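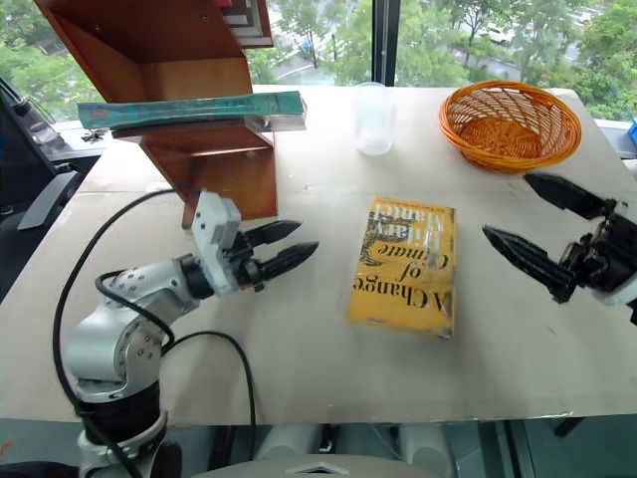 Toltham Pensioner Interviews: read me first

Hi! I put this collection together from interviews with retired people living alone in Toltham and Dundport, mostly folks trying to get by on a state pension after the mills closed. There are 465 interviews and 1,655 separate answers about rent, heating, food and who (if anyone) drops by.

What's in the folder

interviews.csv — one row per person
answers.csv — one row per answer, linked by person_id
notes.txt — my scribbles, sorry about the spelling

Ages run up to 80. Names and street addresses are gone, and I swapped small villages for the nearest town, so "Seltum" covers a pretty wide area. Please don't try to work out who anyone is!

Known problems

The heating question was reworded in September, so don't compare answers from before and after without checking the version column (it's 1 or 2). Blank rent means the person didn't want to say. It doesn't mean zero — I made that mistake myself in the first upload.

Aldana Yáñez did the translations from Spanish and fixed my date columns. Questions about those go to her at the Iturra office; everything else comes to me.

Last updated October 14, 2018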